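From: Ildikó Kocsis
To: the soup-and-bread list
Subject: Re: [soup-and-bread] Sourdough going flat in cold kitchens

Hi all,

Femi asked on Friday why his loaves have turned into doorstops ever since the weather changed, and I've been meaning to write back because I went through the exact same thing last February and I have Opinions. Quoting him so the newer folks can follow along:

> I've changed nothing. Same flour, same starter, same bowl even. In September
> I was getting a nice open loaf with a good ear on it. Now it spreads out in
> the oven and the inside is gummy with a couple of giant holes near the top.
> The recipe says let it rise until doubled, 3 hours. I give it 3 hours. My
> kitchen is freezing in the morning, could that be it or is my starter dying?
> I feed it every night before bed and it still bubbles, just not like it used to.
>
> Femi

Femi, your starter is fine! If it's bubbling at all it's alive, it's just cold and grumpy. What jumped out at me is "I give it 3 hours." The dough has no idea what the recipe says. Whoever wrote that was standing in a warm kitchen, probably with the oven already on, and three hours was true for them that day. In my place in winter the same dough wants most of the day, and if I shape it early I get just what you describe, the gummy middle with the big caves up top. I threw out a lot of flour before I figured that out (well, the chickens next door got it, so they had a nice winter).

So the first thing I'd do is forget the clock for a couple of bakes and use a straight-sided jar. When you're done mixing, pinch off a bit of dough, press it flat in the bottom of a small jar, put a rubber band at the top of it, and set the jar right beside the bowl. Then you watch the jar. It's so much easier than squinting at a big bowl with sloping sides trying to decide if something has doubled. I stop mine a bit before it gets to double because I like to finish it in the fridge, but for a same-day loaf you can let it go further.

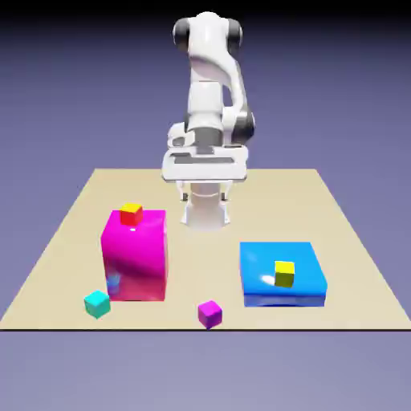 The other thing is water temperature, and this made more difference for me than anything else. I was using water straight from the tap, and in winter my tap water is painfully cold. Flour from the pantry shelf was cold too. So the dough started out cold and spent the whole morning just trying to catch up. Now I warm the water until the dough comes out at close to 80 degrees when I stick the thermometer in after mixing. You do have to hold it there, though, and a bowl on a stone counter will drop like a rock. I put mine in the oven with only the light on, with a mug of hot water next to it. Please put a sticky note on the oven door. I preheated on top of a bowl of dough once, with a plastic lid on it, and the smell was in the curtains for a week.

If your oven light runs hot (some of the older ones really do), leave the door propped with a wooden spoon and check it with the thermometer before you trust it. Géza does his on top of the fridge, toward the back, and swears by it. I tried that and mine has cabinets right over it so there's no room for a bowl, but a shorter person with a taller kitchen might love it!

About the feeding at night: I'd move it. You're feeding right before the coldest stretch of the day, and then I'm guessing you mix in the morning while it's still on its way up. Try feeding first thing with warm water, a smaller spoonful of old starter, and then use it when it's domed on top and smells kind of like yogurt and apples. If it's gone flat and sharp smelling you've missed the peak a little, and you can still use it, the loaf will just be more sour. If you really need to mix in the morning, then feed at bedtime but keep the jar somewhere warm overnight. Inside a small cooler with a bottle of hot water works well, and so does a cupboard that shares a wall with the water heater.

On flour, I know somebody's going to bring it up, so I'll say it first. I did switch from the Lekemov white to the Zumadar bread flour for a while and the dough felt stronger, but I went back and I honestly can't tell the loaves apart now that I'm letting them rise properly. A scoop of whole rye in the starter does perk it up, and that costs next to nothing.

Fatemeh, you mentioned ages ago that you do a 12 hour rise on the counter with hardly any starter. Do you still do that in winter, and how little do you use? I'd love to try it on a work night and I can't find your message in the archive (I think it was in the thread about Ottó's pumpkin soup, which wandered all over the place).

Femi, do try the jar before you change anything else, and write back and tell us how the next one goes. Cut it open before you decide you hate it, but let it cool first, even if the house smells amazing. Hot bread is gummy no matter what you did to it.

I also still owe the list my barley soup recipe. It's on a card somewhere in the drawer with the batteries. Soon!

Ildikó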